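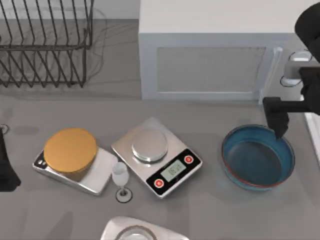

Grasp planner, weekly meeting, Friday. Shiyu Yin opened with the new contact check in Revel. The old check gave a wrong answer for thin edges, and in the kitchen scene, where the right gripper touches the rim of the blue bowl, this is the case we want to get right. The two scales stay in the scene as obstacles, also the stemmed glass between them.

Results: Shiyu ran 3817 plans over the night. 713 were rejected by the new check, most of them for the rim. Planning time is now over 300 ms, and the limit we agreed is 60. Nantana Inthanon thinks the mesh of the dish rack is too detailed — she will try a simpler collision shape for the wires.

Decided: the contact check stays behind a flag until the time is under the limit. The Plollholm branch is not merged yet.

Actions:
Nantana — simpler rack shape, compare with the old one.
Shiyu — write the rejected plans to a log with the reason.

Open: who will update the Tratell viewer. Moved to next meeting.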